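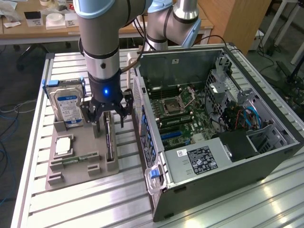 Repair Evenings at Somska Hall: Your Questions

We get asked the same things every month, so we've put the answers in one place. If you've never been to a repair evening, come and have a go. It's a lovely way to spend a couple of hours, and you might go home with a working toaster!

When do you meet?
Once a month at Somska Hall on Ningate, doors at 5. We take a break over the summer and start again in September, usually with a bumper evening as everyone has saved up their broken things.

What can I bring?
Anything you can carry by yourself. Lamps, radios, kettles, jumpers with holes, wobbly chairs, bikes, older computers, clocks. Clocks are a favourite – we have had a table of people happily bent over one carriage clock until closing. Please leave microwaves and anything that runs on petrol at home.

Does it cost anything?
The repair is free. You pay for parts if we need to order them, and we'll always tell you the price first. There's a tin by the tea urn if you'd like to put something in.

Do I have to stay while it's being fixed?
Yes please, and you'll be glad you did. You sit with the repairer, hold the torch, pass the screws and learn a bit as you go. Plenty of people who came in with a dead hairdryer now run a table of their own.

My computer is slow. Can you look at it?
We'd love to. Copy anything precious on to another drive before you come, and bring the charger or power lead (this is the thing everyone forgets). We can often fit more memory or swap a tired disk. We can't get into a machine if you've lost the password.

How many items can I bring?
One to start with. If it's quiet after the break, fetch the next one from the car.

Can you mend my Damgaard sewing machine?
Very likely! They're a joy to work on, all metal and proper screws. Bring the foot pedal and a scrap of the fabric you were using.

What if it can't be fixed?
It happens, and we'll be straight with you. Clanik, the scrap yard behind the station, takes metal and electrical bits from us, so you can leave it here.

I'd like to help but I can't fix anything.
Come anyway. We need people on the door, people to make tea and people who can sew on a button. The tool library has 300 items in it now and every one of them wants putting back in the right drawer.

Is there parking?
There are 4 spaces at the side, and the bus stops outside.

Page updated April 29, 2026

Comments (3)

tinlid
Brought my gran's radio last time and it's singing away in the kitchen. Thank you all so much

Marrowfat
Do you do umbrellas? I have 5 with bent ribs and can't bear to bin them.

hillside_knitter
@Marrowfat they did mine! Ask at the sewing table.

We use cookies to remember your settings and see which pages are read. Accept / Manage choices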